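4. Findings from the Site Visit

Our group spent two days at the Tudgate sample preparation lab, where a two-armed robot has taken over part of the liquid transfer work. Before the change, technicians moved every portion by hand. The lab logged 3209 transfers in September, and 218 of them had to be repeated. The most common cause on the log sheets was a misread volume.

The robot works at a plain table with the same kind of supplies the technicians use. Practice runs are done with colored liquid so that spills and leftovers are easy to see.
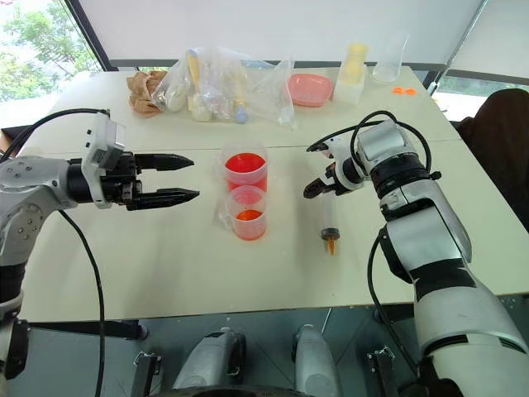 Figure 3. Transfer task with two measuring cups. The right arm holds the syringe.

Staff we talked to did not think their jobs had become easier — they thought they had become different. Less time goes to drawing and dispensing, and more goes to setting out the table, checking levels and stepping in when a grip fails. Two technicians said their wrists hurt less at the end of a shift. One said she missed the quiet of the old routine.

Training was the weak point. The Skevova manual runs to 237 pages, and most of the staff learned from each other instead. Newer employees also get less practice with a syringe, and the shift lead worried about what happens on a day when the robot is down.

Section 5 compares these results with the Baumgartner site, where the work is still manual.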